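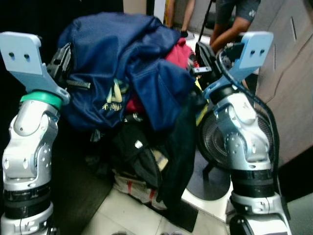
*Reading time: 2 minutes*

# How Does an Island Get Its Animals?

Picture a brand-new island. A volcano has been pushing up lava from the bottom of the sea, and one day the rock pokes out above the waves. It's bare and black, and there isn't a single plant on it. So how do islands like that end up full of birds, bugs and trees?

Let's visit Plastard and find out! It's a small island with a big green hill in the middle, and the closest land is Flovbridge, 24 miles away across open water.

## Some fly

Seabirds are often first. They stop for a rest, and they bring tiny passengers with them, like seeds stuck to their muddy feet (or seeds in their tummies, which come out in the droppings!). Droppings make great plant food, too.

## Some float

Coconuts are fantastic sailors. Their thick, stringy husks help them bob along for weeks, and when one washes up on a beach it can sprout right there in the sand. Lizards and insects sometimes ride across on floating logs.

## Some blow in on the wind

Fern spores are as fine as dust, so a good breeze can carry them a very long way. Baby spiders do something even better: they let out a thread of silk and sail off into the sky! It's called ballooning.

## When should you visit?

February is the best month on Plastard, when the seabirds are nesting on Dewulf Cliff and the chicks are fluffy and LOUD. Take the path from Grister Bay and look for burrows in the grass. Stay on the boards, please, as there may be a chick sleeping under your feet!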